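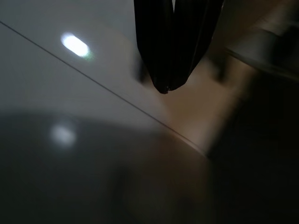 Handgelenkkamera, Greifer geschlossen, nichts dazwischen.

Nollano Aufnahmeset für Greifdaten
Hersteller: Radholm
Artikelnr. NL-400
Lieferbar ab Dezember. Preis auf Anfrage.

Komplettes Set zum Aufzeichnen von Demonstrationen am Tisch. Person führt vor, Roboterarm macht mit, alles wird mitgeschrieben: Handgelenk, Kopfansicht, Gelenkwinkel, Fingeröffnung. Am Ende liegen Episoden auf der Platte, die direkt ins Training gehen. Kein Umkopieren, kein Nachschneiden von Hand (ausser man will).

Was drin ist
2 Handgelenkkameras mit Halter
1 Kopfkamera, Klemme oder Stirnband
Fingerpaar lang, schwarz, spitz zulaufend
Aufnahmerechner mit Tralel vorinstalliert
Fußpedal für Start/Stopp/Verwerfen
Kabelsatz, Kalibriertafel, Ersatzschrauben
Nicht dabei: Arm, Tisch, Objekte.

Zu den Fingern
Lange Form, damit man zwischen eng stehende Sachen kommt. Tauschbar mit zwei Schrauben, dauert keine Minute. Nach jedem Tausch bitte Nullpunkt neu setzen, sonst stimmt die Öffnungsweite in den Daten nicht und das merkt man erst im Training. Die Handgelenkkamera sieht die Fingerspitzen immer mit, das ist gewollt.

Bewegungsunschärfe: bei schnellen Schwenks normal. Wer wenig Licht hat, Belichtungszeit in Tralel fest einstellen und lieber noch eine Lampe dazu. Spiegelungen auf glatten Flächen lassen wir in den Beispieldaten drin, im Betrieb kommen die ja auch vor.

Welche Szenen
Alltagszeug. Schalen, Becher, Wasserflaschen, Verpackungen, gern durcheinander und teilweise verdeckt. Durchsichtige Flaschen und Behälter unbedingt mit reinnehmen, damit tun sich Modelle am schwersten. Hintergrund nicht wegräumen, ein Stuhl oder ein Ständer an der Wand schadet nicht. Objekte zwischen den Episoden umstellen, nicht erst am Ende vom Tag.

Ein Durchgang dauert bei uns 56 Sekunden. Nach 9 Episoden fragt Tralel von selbst, ob neu kalibriert werden soll. Kann man wegklicken, sollte man aber nicht zu oft. Verworfene Episoden bleiben im Ordner "reject", werden nicht gelöscht. Fehlgriffe bitte aufheben, mit Markierung "fail", die sind fürs Lernen auch was wert.

Kopfansicht: ganzer Tisch im Bild, Vorderkante mit drauf. Etwas Boden davor ist ok.
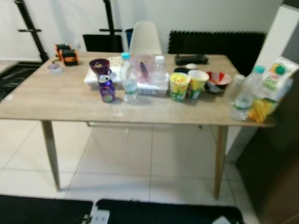 Technische Daten
Kameras: USB, feste Brennweite, globaler Zeitstempel
Speicher: reicht für 400 Episoden, danach auslagern
Export: eigene Tralel-Ordnerstruktur, Video und Tabellen getrennt
Beschriftung: ein Satz pro Episode, wird am Pedal-Rechner eingetippt oder nachträglch
Arme: alle mit Salazar-Flansch, andere über Adapterplatte (bitte vorher anfragen)
Stromversorgung: ein Netzteil für alles, Schukostecker

Aufbau
Kopfkamera zuerst. Dann Handgelenk, dann Kabel am Arm entlang, mit Schlaufe am letzten Gelenk. Kalibriertafel auf den Tisch, Pedal einmal drücken, warten bis grün. Testepisode aufnehmen und auch wirklich anschauen, beide Ansichten. Zeitversatz steht unten rechts im Player.

Häufig gefragt
Geht es auch ohne Arm, nur mit Kopfkamera? Ja, dann fehlen halt die Gelenkdaten. Im Menü auf "nur Video" stellen.
Mehrere Sets in einem Raum? Geht, jedes Set braucht einen eigenen Namen im Netz.
Finger kürzer erhältlich? In Vorbereitung.
Personen im Bild? Tralel kann Gesichter beim Export unkenntlich machen, ist ab Werk an.

Zubehör
Adapterplatte universal
Fingerpaar Ersatz
Zweites Pedal
Transportkoffer (zur Zeit nicht auf Lager)

Kontakt
Technik und Adapterfragen: Edgardo Galang
Angebote, Leihgeräte, Schulung: Jonalyn Dagdag
Bei Anfragen bitte Armtyp und Flansch gleich mit angeben, gehts schneller.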